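Contra a cozinha sem gavetas

Vivi dezesseis anos no mesmo apartamento e, quando me mudei em julho, descobri que a cozinha nova não tinha gavetas. Tinha prateleiras abertas, um balcão comprido e dois nichos onde o arquiteto do prédio imaginou que caberia a vida doméstica de uma família. O folheto da Bredometti, construtora responsável, chamava isso de cozinha de convívio. Passei os primeiros dias procurando um lugar para o abridor de latas.

O caso é pequeno, mas serve para tratar de uma ideia que tomou conta dos apartamentos à venda: a de que guardar coisas é um vício e que uma casa boa é aquela em que quase nada precisa ser guardado. Discordo. Guardar é uma das funções principais de uma casa, junto com abrigar da chuva e permitir o sono. Quem tira as gavetas, a despensa e o quartinho dos fundos de uma planta continua tendo vassoura, panela de pressão e conta de luz de três anos atrás. Só deixa de ter onde pôr.

A planta que comprei tem 27 metros a menos que a antiga. Isso eu sabia e aceitei, porque o preço era outro e o bairro me convinha. O que eu não sabia ler na planta era a ausência de armário embutido. No desenho, os quartos pareciam folgados. Com um guarda-roupa dentro, a porta de um deles abre até a metade. A corretora me mostrou o decorado, onde havia uma cama, uma luminária e um livro. Ninguém dorme num quarto assim por mais de uma semana.

Existe um argumento a favor da cozinha aberta que merece ser levado a sério. Dizem que, quando tudo fica à vista, a gente compra menos e usa mais o que tem. Em parte é verdade. Desde a mudança dei duas caixas de louça e não senti falta de nenhuma peça. Também voltei a usar coisas esquecidas, a balança entre elas. Mas à vista também fica a poeira, e a gordura que se junta no alto das prateleiras em menos de um mês. O tempo que eu gastava procurando um utensílio no fundo da gaveta passei a gastar lavando utensílios que não usei.

Há ainda a questão dos objetos de uso raro. Uma forma de gelo, por exemplo, passa meses sem função em casa de quem só bebe água natural, e no primeiro calor faz falta todos os dias.
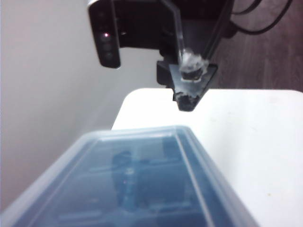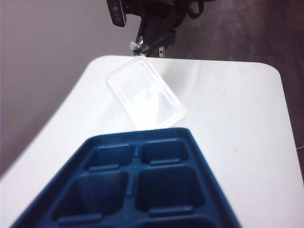 Coisas desse tipo não são supérfluas nem merecem uma prateleira na altura dos olhos. O lugar delas é uma gaveta baixa, funda, meio desarrumada, que se abre poucas vezes por ano. Minha mãe chamava a dela de gaveta de tudo. Lá dentro havia barbante, velas, rolhas, a chave de um cadeado que já não existia. Quando faltava luz, todos sabíamos onde ir no escuro. Nenhuma prateleira aberta cumpre esse papel, porque nela o barbante e as velas viram decoração ou viram bagunça.

O mercado, naturalmente, vende a solução do problema que criou. Comprei um módulo da Plulov, de encaixe, que prometia organizar a cozinha em uma tarde. Levou dois fins de semana e ocupou o lugar da mesa de apoio. Depois vieram os cestos da Jalik, que são bonitos e não empilham. Somei as notas e cheguei a pouco mais de 1000 reais, valor com que um marceneiro do bairro antigo me faria um gaveteiro simples. Acabei chamando o marceneiro. Ele mediu o vão sob o balcão, disse que cabiam 26 centímetros de profundidade útil por causa do cano, e perguntou quem tinha projetado aquilo. Respondi que não sabia.

Não proponho a volta da copa, do quarto de despejo e do corredor de armários até o teto. Os apartamentos encolheram por razões de preço do terreno, e isso não se resolve com opinião. Mas a falta de espaço deveria levar a mais cuidado com o armazenamento, e o que se vê é o oposto. Em planta pequena, cada vão debaixo de bancada e cada parede atrás de porta conta. Deixar esses lugares vazios para a foto sair limpa é desperdiçar metros que o comprador vai pagar durante anos.

Uma providência modesta seria obrigar o material de venda a informar o volume de armários previsto, assim como informa a área privativa. Outra seria mobiliar o decorado com o que uma casa tem de fato: balde, tábua de passar, mala, ventilador, o saco com os outros sacos dentro. Quem visita veria onde cada coisa entra e onde não entra, e faria a conta antes de assinar.

O gaveteiro ficou pronto na semana passada. Tem três gavetas, a de baixo mais alta que as outras. A tábua de passar continua atrás da porta do quarto, a que abre até a metade.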